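The Drirbridge Letter

The town of Drirbridge had 284 residents and one poet, and in January the poet moved to Hemden.

This left the annual letter. Every year Drirbridge wrote to its sister town, Losonow, and every year the poet made it sound as if something had happened. The mayor looked over the remaining population and settled on Quang Mai, who had once written a complaint about the bus shelter that people still quoted at parties.

"It's an honor," the mayor said.

"Is it paid?"

"I just told you. It's an honor."

Quang sat down that evening with last year's letter for guidance. It ran to 10 pages. There was a passage on the mist over the gravel pit that had made a man in Losonow leave his wife. Quang had driven past the gravel pit every morning for most of his adult life and his chief feeling about it was that it needed a fence.

He wrote, "Dear Losonow, it has been a year." He read this over and found it accurate. Then he went to bed.

By the end of the week he had added "again" and taken it out.

His sister Lại called to ask how it was going. She had opinions about writing, having married a man who did it.

"Put in some weather," she said.

"They have weather in Losonow. They're two towns over."

"Then put in a death."

"Who?"

She went quiet, and he could hear her going through the family.
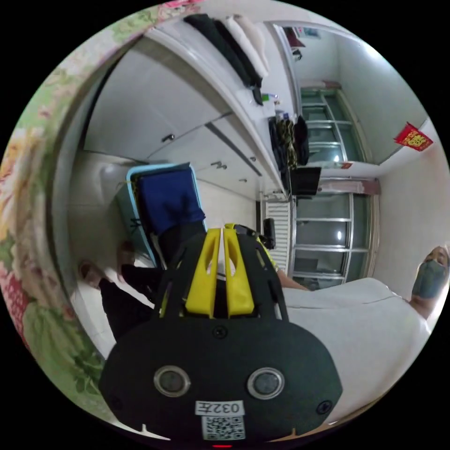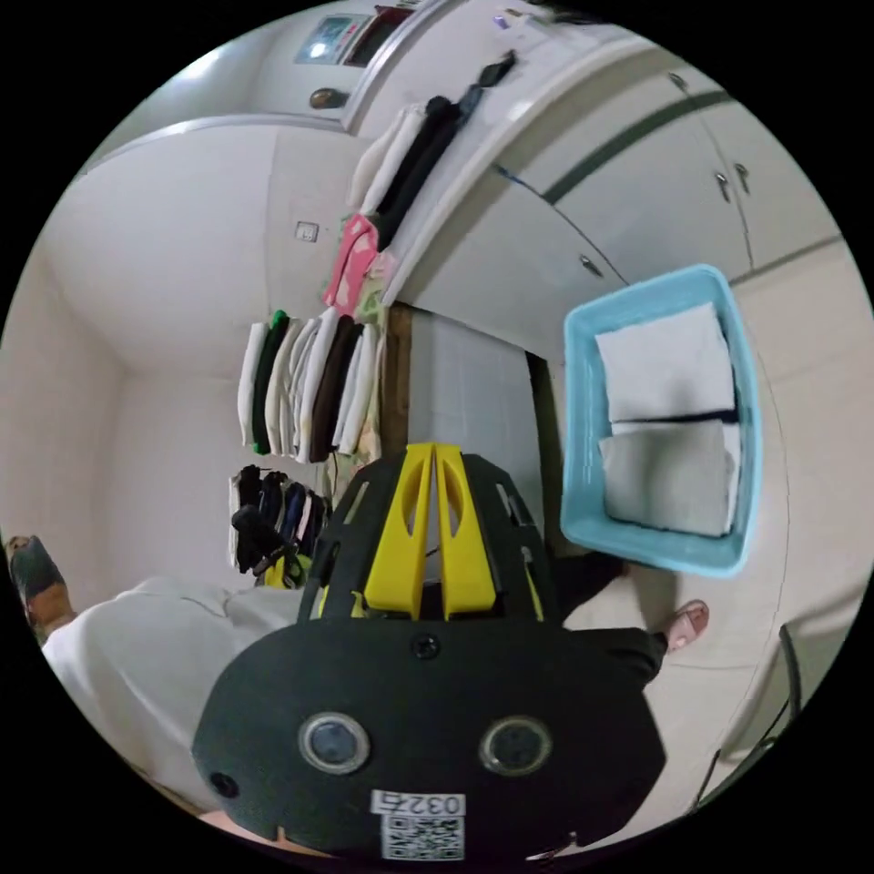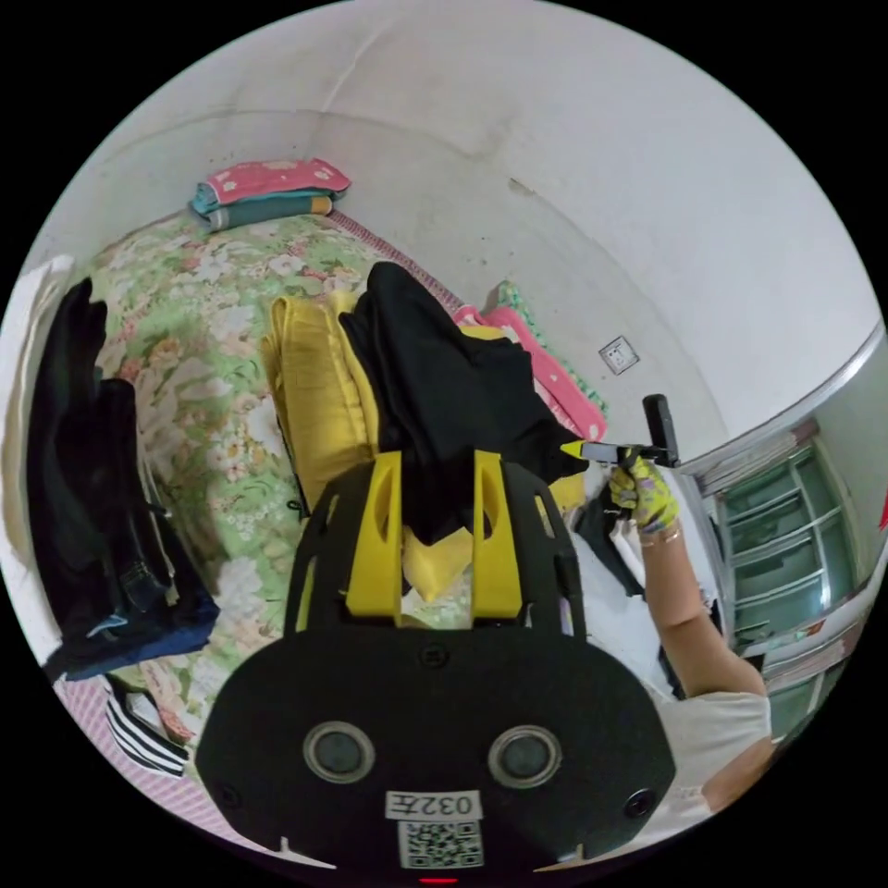
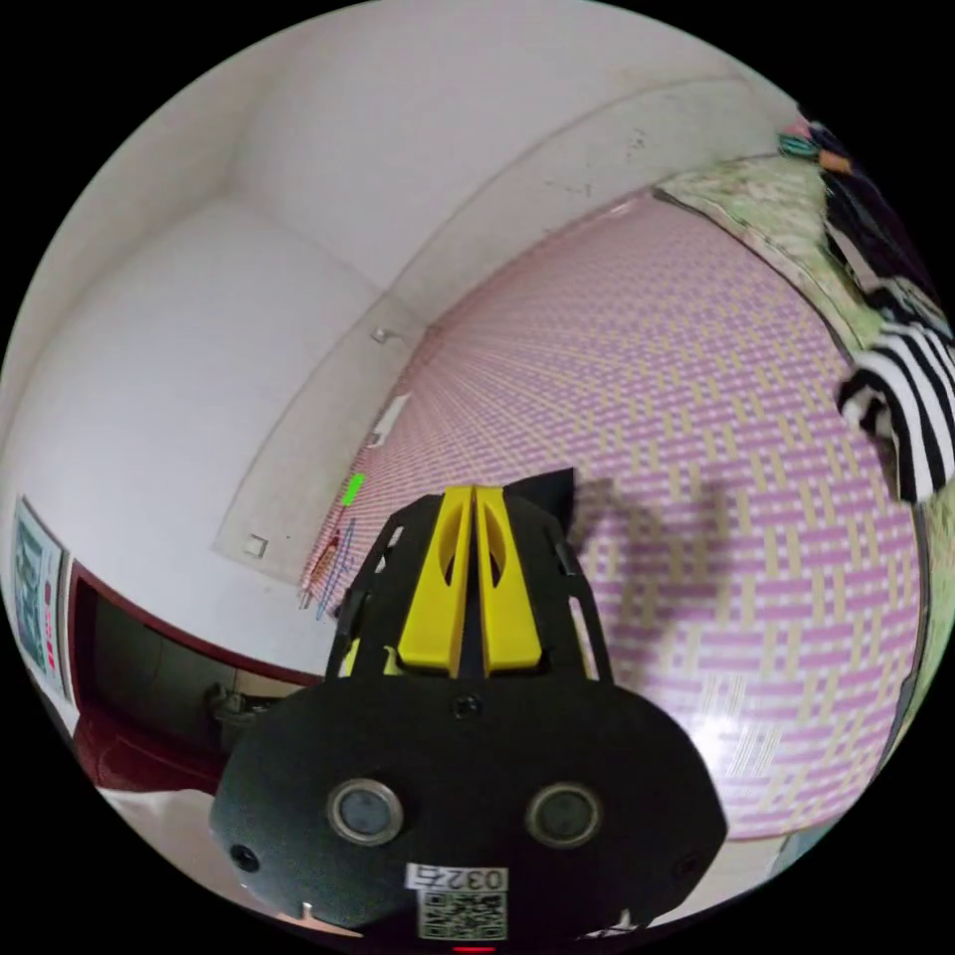

"Uncle's parrot," she said at last.

"The parrot's fine."

"It's a letter, Quang. They're not going to come and check the parrot."

So he killed the parrot. He gave it a long illness and a few brave remarks toward the end, and he was surprised to find six pages gone and his tea cold. He had the whole town at the funeral. He had mist. He mailed it before he could become ashamed.

The reply came quickly. Losonow was heartbroken. Losonow had taken up a collection, and would be sending a delegation of 6, by bus, to lay a wreath.

Quang read this standing in the mayor's office, where the mayor had also read it, more than once.

"I didn't know about the parrot," the mayor said. "I'd have gone."

"You did go. You gave a speech."

"Was it any good?"

"You broke down in the middle."

The mayor nodded slowly, as if this sounded right. Then he got out a pad and asked Quang how the first part went, and whether there was anyone in Hemden who could do something with a gravel pit by the time the bus got in.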